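Bag and Accessory Sorters, Part-Time (Two Openings)

Brenon Resale
Returns and Sorting Room
Reports to: Mwajuma Makokha, floor lead
Shifts: mornings and afternoons, Monday to Friday
Start: July

Brenon Resale buys returned and overstock bags from retailers, sorts them, cleans the ones that need it, and sells them through our own shop and to smaller stores. We handle handbags, totes, backpacks, pouches, drawstring bags and travel organizers. We do not handle shoes or clothing.

We are hiring two part-time sorters for the returns room. No experience in resale is needed. Training is paid and takes four shifts.

What the work is

Returns come in by the carton. A sorter opens a carton, takes the bags out, checks each one inside and out, and decides where it goes. Most bags go to one of five places: ready to sell, needs cleaning, needs repair, missing a part, or recycle. You put the bag in the right bin, fill in one line on the sheet, and go on to the next.

It is steady work. In the last full month the room sorted 2643 bags. Some cartons are all one style and go quickly. Others are mixed and take most of a morning.

We do not set an hourly target for new sorters. After the first month Mwajuma goes over your sheets with you and the two of you agree on a pace.

Duties

Open cartons and match the contents to the packing slip. Write down any difference before you start sorting.

Empty every pocket. Anything left in a bag (receipts, coins, keys, cards) goes in a labeled envelope and to the front office the same day.

Check zippers, snaps, buckles, straps, seams and lining. Open and close every zipper all the way, including the small inside ones.

Look for stains, odors, pen marks and pet hair. Set those bags aside for cleaning. Do not try to clean them at the sorting table.

Stuff and shape soft bags that are ready to sell. Fold totes flat with the handles inside.

Sort loose straps, dust covers and tags, and match them to their bags when you can.

Keep the work surface clear between cartons and sweep at the end of the shift.

Move full bins to the packing side with the cart.

Once a week, on Wednesday, both shifts overlap for an hour to clear the "missing a part" bin. This is when most of the unmatched straps find a home. You need to be able to stay for that hour.

What we are looking for

You should be able to stand for most of a four-hour shift, with a break in the middle. There are stools, and you are welcome to use one, but the tables are standing height.

You should be able to lift a 29-pound carton from a cart to a table. Heavier cartons are opened on the floor and unloaded in parts.

You need to be able to see small flaws in stitching and tell close colors apart, such as navy from black. Glasses are fine. The lamps at each table can be moved.

You should be able to read and write enough English to fill in the sheet. The sheet has pictures of the bag types on it, and the words you need are printed on the back.

You should be careful with other people's property.

Experience in a store, laundry, warehouse, alterations shop or library is useful. So is having raised children who own backpacks. We mean that; a person who has checked a school bag for crumbs every night already knows a good part of this job.

Pay and hours

Pay is by the hour, every second week, by direct deposit. The rate is given on the application form and is the same for both openings. Sorters who stay past the training period get a one-time payment of $400 with the next paycheck.

Opening 1 is mornings, 8:00 a.m. to noon.
Opening 2 is afternoons, 12:30 p.m. to 4:30 p.m.

Tell us which one you want, or that you can do either. We cannot split a shift between two people. Extra hours come up in August and again before the winter holidays. They are offered to current sorters first and you can say no.

Paid sick time begins on your first day. Staff can buy up to two bags a month at cost.

The workplace

The returns room is on the ground floor, with a ramp from the parking lot. Bus 111 stops at the corner. There is free parking in the back rows, and a rack for bicycles by the side door.

The room is heated and has fans in summer. It can be dusty when we are opening older stock, and masks and gloves are provided. If you are sensitive to leather treatment or to perfume, please tell us before your visit, as some returned bags carry a strong scent.

Radios are allowed at low volume. Headphones are fine in one ear only, so that you can hear the cart coming.

We try to make the work areas decent places to spend four hours. Most of them have wire baskets within reach of the bags, and one has a pink artificial tulip in a white mesh basket on the wall and a green and white potted plant, also artificial, in the corner.

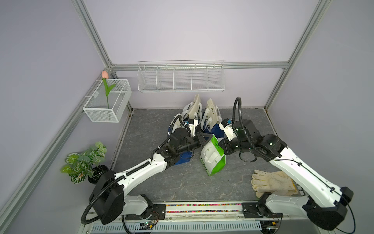 How to apply

Fill in the application form at the front desk or ask for it by mail. You can also send a short letter. We need your name, a way to reach you, the shift you want, and the names of one or two people who have worked with you. They do not have to be former bosses. A résumé is welcome but not required.

Address letters to Baoshan Tan, Brenon Resale, front office. If you have questions about the duties, ask for Mwajuma Makokha. She is on the floor most of the day and is easiest to reach between noon and 12:30.

What happens next

We read applications as they come in and call people the same week. If we call you, we will ask you to come in for a one-hour visit. You will see the room, meet Guilan Zou from the packing side, and sort one mixed carton with her. You will be paid for the hour whether or not you are hired.

For the visit, wear closed shoes and tie back long hair. Leave rings and bracelets with sharp edges at home, as they catch on linings. There are lockers for your things. Your own bag stays in the locker, so that it does not end up on a table with ours.

Please bring something that shows you are allowed to work. We make a copy and give it back to you before you leave.

Questions we are often asked

Can I apply if I have another job?
Yes. Several people here do. We only ask that the Wednesday overlap hour is free.

Is there full-time work?
Not in the returns room at present. Full-time openings on the packing side are posted inside before they are advertised.

Do I have to know brands?
No. There is a binder with the labels we see most, and anything you are unsure of goes on the question shelf for Mwajuma.

Can two friends apply together?
Yes, one for each shift. Send separate forms.

Both positions stay open until filled. If the notice is still up at the front desk, we are still taking applications.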